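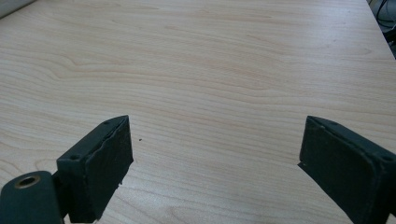

Uvach is a set of written answers about how people arrange their desks when they work at home, and what they feel in the neck, shoulders and wrists at the end of the work day. It was collected in Spanish and English and then put in one table. The first question is about the surface where the person works. A pale wooden tabletop with a faint sheen, like the one at the top of this page, is coded as "light, wood, low gloss" in the column surface_type, even when the grain is strong. Glass and metal have their own codes.

Version and contact
The current version is 1.2. The maintainer is Aurelio Bravo. If you find a wrong code, please open an issue and give the row number and the column name. Please do not send corrected tables by mail, I can not merge them.

What is inside
answers.csv – one row for each person, 243 rows
codebook.txt – the meaning of all 36 columns
questions_es.txt and questions_en.txt – the questions in the order they were asked
clean.py – the script that makes answers.csv from the raw export

The raw export is not published. It has free text where people wrote the name of their employer or their doctor.

How the answers were collected
The questionnaire was open during February. People were invited by a message on the internal pages of two companies, Barbieri and Bullden, and they could stop at any moment. From the 243 people in the table, 230 answered every question. The other rows are kept, with empty cells where the answer is missing. An empty cell never means "no pain". For no pain the value is 0.

Measures of the desk and chair were taken by the people themselves, with any tape or ruler they had. All heights are in centimeters. We asked for the height from the floor to the top of the desk, but some persons seem to have measured to the bottom side. We did not correct these values. They are marked with 1 in the column height_doubt, so you can decide to leave them out.

Discomfort scale
The scale goes from 0 to 12 for each part of the body. It is the scale we already used in our older study, Tata, and we kept it so the two tables can be compared. Please be careful when you compare it with studies that use a scale from 0 to 10 – dividing the numbers is not enough, as the words at the middle points are different.

Known problems
The column break_minutes mixes two things. In the Spanish text the question is about all breaks in the day, and in the English text it is about the longest break. Use the column lang to separate them.
People who use a laptop without any other screen were asked for the height of the screen, but many gave the height of the table again.
Left-handed persons are very few, and I would not make any conclusion about mouse position from them.

Use
You can use the data for teaching and research. It should not be used to decide if one worker needs a special chair or desk, and it is not a medical instrument. Please do not try to find out who the persons are.

Running the script
You need Python 3 and pandas. Put the export in the folder raw and run clean.py from the main folder. The script stops if a column name is not in the codebook, and it prints the name. Without the raw export you can still read the script to see how each code was made.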